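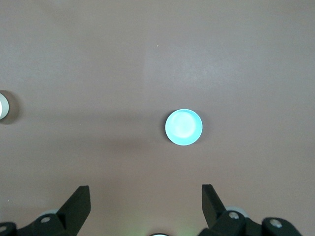

Sveva Testa asked whether the Mestellow word list could be used to study how people name small household things when they don't know the proper word. Yes, please do! That question is more or less the whole reason the collection exists, and it came in before the README was even finished, so it gets to go first.

Mestellow, a word list of everyday names for everyday stuff

What you've got in this folder is a collection of 314 made-up, half-remembered, inherited and purely local words that people use at home. Family words, mostly. The thing you call the end of the bread. The drawer with the string and the dead batteries in it. The bit of plastic that comes off the milk and ends up under the stove. Dictionaries are very good at words that get printed, and these words hardly ever do, so I started writing them down, and then other people started sending me theirs, and now there is a tab-separated file.

I love this stuff. I could read it all day, and I have.

Where the words came from

Most of them were collected in Prullside, where I live, and in the villages up the valley from it. I asked people in kitchens, at the bus stop, and in the line at the hardware store. I'd say "what do you call this?" and point, or hand the thing over. A smaller share came in by mail and through a form that ran until December. Out of the 314 entries, 252 come from conversations and the rest were written in by the people who use them.

Pirjo Pelkonen did the second round of interviews and typed up nearly all of the notes from it. She is a far better listener than I am -- her entries are longer and have more of the speaker in them, and you will be able to tell which ones are hers within a page.

What's in the folder

words.tsv is the main file. One row per word.
notes.txt has the longer stories, keyed by the same entry number.
grester.txt is the spelling guide (see further down).
changes.txt is what it sounds like.

Columns in words.tsv

entry: a number. Numbers are never reused, even when an entry is taken out.
word: the word as the speaker would like it spelled. If they didn't care, I spelled it.
said: how it sounds, in Grester spelling.
thing: what it names, in plain words.
who: "family", "street", "workplace" or "town", meaning the widest group the speaker thinks would understand it.
age: how far back they can trace it, in generations. Blank when they had no idea.
source: "oral" or "written".
story: "y" if there's more in notes.txt.

Please don't confuse source "oral" with Oral, the little newsletter where some of these words first appeared. Entries that came through the newsletter say so in notes.txt. I should have picked a different label and by the time I noticed, three people had scripts that depended on it. Sorry!

Grester spelling

Grester is the sound spelling I use in the "said" column. It needs no special characters and you can type it on anything. Stressed parts go in capitals, a long vowel is doubled, and a hyphen marks a break you can hear. So the word for a lid that fits nothing in the house, "oddlum", is OD-lum. The word for a sock that has lost its partner, "wendel", is WEN-dul. If you know proper phonetic notation you'll find Grester crude, and you'd be right, but my contributors can read it back to me over the phone and tell me when I've got it wrong, and they do. Often!

Some favorites

"Flimmock" -- the skin on cooled cocoa. Used by one family and, separately, by their neighbors, who both insist they had it first.

"To snerrel" -- to tidy by moving everything to another room.

"Padge" -- anything you screw, press or snap onto the top of something else. A very useful word. I use it now.

"Half a Thursby" -- a sandwich eaten standing up. No one could explain this one and I have stopped asking.

Twenty-nine of the entries are words for lids, caps and covers. I had no idea there'd be so many, and I didn't go looking for them. Remote controls come next, then crusts, then the fluff in a pocket. If somebody wants to write about why lids need so many names, I would be thrilled to read it.

Things to watch out for

The collection leans toward kitchens, partly since that's where I was sitting. There's very little from children, apart from words adults remember using as children. The "age" column is family memory and should be treated that way. Spelling in "word" is not consistent between speakers, and I've left it alone on purpose.

There are 2 entries that may turn out to be the same word. They're marked in notes.txt, and if you have an opinion I want to hear it.

Names and addresses are not in any of the files. Where a story would have given someone away I took the detail out, with the speaker's okay, and in a few cases they rewrote it themselves and made it funnier.

Using it

Take it, sort it, teach with it, make a crossword. Say where it came from, and if you print a story from notes.txt, print the whole story. Please don't sell the file by itself.

Adding a word

Send the word, the thing, and who'd understand it. That's enough for an entry. A story is welcome at any length -- the longest so far is four pages on a butter dish. If you can say the word out loud into a recording, even better, and I'll do the Grester for you.

New words go in twice a year. Corrections go in as soon as I see them.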